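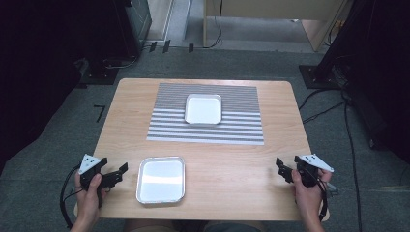

Two foil trays, one on the striped mat, with a handheld gripper on either side of the table.

The Mellbridge group teaches robot arms by having people do the job first, using grippers they hold themselves. We asked its lead researcher what the latest round of work had shown.

"We wanted to know how few demonstrations we could get away with," she said. "Trays are awkward. They're thin, they shine, and the rim bends if you squeeze it."

Her team recorded 40 demonstrations of tray handling and trained a control program, Dotska, on them. It placed the tray correctly in 65 per cent of trials. A version trained on only 12 did far worse.

What helped most was variety. "When we changed where the tray started each time, the results went up. Doing the same move again and again gave us very little."

Glare is still a problem. "A bright band across the metal can look like an edge to the program. We've tried 3 ways of dealing with it and I'm not happy with any of them."

The group plans to repeat the trials in September with deeper trays. The marker plates on the grippers will stay as they are.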